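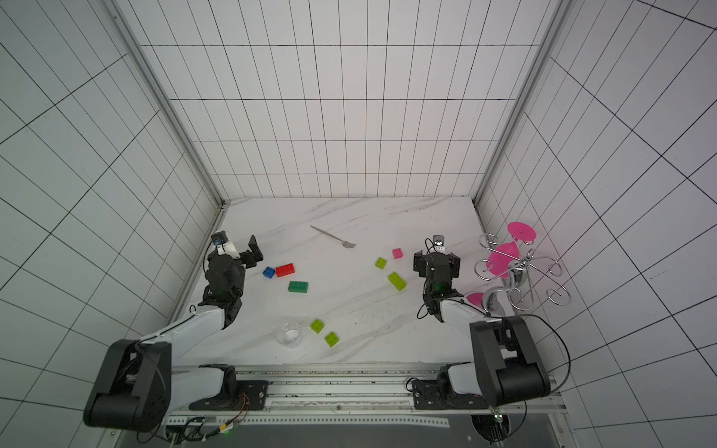

Open Afternoon at the Bravo Lab: One Member's Notes

The Umedach makers' group got its visit to Bravo on November 14, 2022, after two postponements and a long exchange about parking. Ten of us went. I was asked to write it up because I had complained the loudest about the last one, at Vomcombe, where we were shown a promotional film and given a tote bag.

This was better. There was no film. We stood near a working bench with two arms on a shared rail, and the person running it answered questions while the arms were going. I would still like to record where I think we were being sold something.

The invitation promised "household tidying by a two-armed robot." The household in question was a marble-patterned tabletop inside three white walls ruled with a black grid. On it were toy bricks, a fork, a clear plastic cup and a curly chrome stand with pink cups on it. My own kitchen has a fork in it too, but it also has a drawer that sticks, a dog bowl and poor light after four o'clock. I asked whether the arms had ever been tried in a real kitchen. The answer was "not at this stage," which I have now heard at three different open days.

The task we watched was putting bricks into the cup. Each arm has a small camera on its wrist, and the cameras ride along with the grippers, so the machine gets a close view of what it is about to pick up. I thought that part was sensible. The first small brick went in cleanly and people clapped. The next one was pinched at a corner and dropped. The arm went back for it without any help, and I will give it credit for that, though it took long enough that two conversations started up behind me.

Someone asked about the big bricks, the 2x4 ones. They don't go in the cup. They get pushed to one side. Call that tidying if you like.

The fork was the most interesting thing all afternoon. A flat piece of shiny metal on a smooth table is hard to get hold of, and the staff were open about how often it goes wrong. The left arm slid it a little way, stopped, and tried again from the handle end. It came up on the third go. I would have been happy to watch an hour of that and skip the slides.

There were slides, of course. They covered a piece of planning software called Cesent, which Bravo says was trained on 256 recorded runs of this one job. One slide gave a success rate of 95 percent. I asked what counted as a success and was told that a dropped brick is still a success if it is picked up again before the run ends. Fine, but then the number should say so. I also asked if it included the fork. It did not.

A few of us wanted to see the pink cups taken off their stand. We were told this was being worked on and might be ready to show in December. I have put a note in my diary, in pencil.

On the plus side, we were let up close once the arms were stopped, and the builders in the group spent a good while bent over the rail and the mounting plates. Several came away with ideas for the group's own bench, mainly to do with cable routing, which has been a sore point since the spring. The coffee was decent. The room was warm and there were not enough chairs.

Would I go again? Yes, if they let a visitor set out the table. I asked if I could move the fork before the second run and was told they preferred to keep the layout as it was. A demonstration that can't survive a stranger moving a fork has some way to go before it gets near my kitchen.

Members who want to join a return visit should sign the sheet by the tool cabinet. Places are limited to ten again, and please share cars, as the parking is no better than we were warned.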